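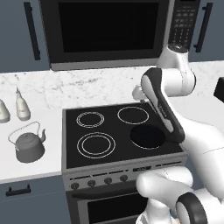 Tutoriais > Simulação > Recolha de demonstrações

Gravar demonstrações da tarefa da chaleira

Este passo parte do princípio de que o Iltness já está instalado e que a cozinha simulada abre sem erros.

1. Carregue a cena do fogão e confirme que a chaleira começa na bancada, à esquerda.
2. Ligue o comando e leve o braço até à zona de trabalho antes de iniciar a gravação.
3. Inicie o episódio. Aproxime a garra por cima, feche os dedos na pega e levante a chaleira na vertical.
4. Pouse-a dentro dos anéis do queimador indicado na tarefa. 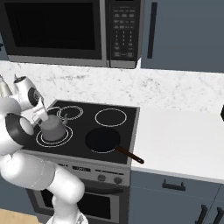
Garra fechada na pega, com a chaleira no queimador da frente, à esquerda.

5. Abra a garra, recue o braço e só depois termine o episódio. Um corte antes do recuo estraga o exemplo.

Grave 40 episódios por variante da cena, até um total de 200. Mude a posição inicial da chaleira entre episódios. Apague as tentativas com mais de 24 segundos e as que derrubem objetos.

A lista de variantes é mantida por Ghizlane Kabbaj.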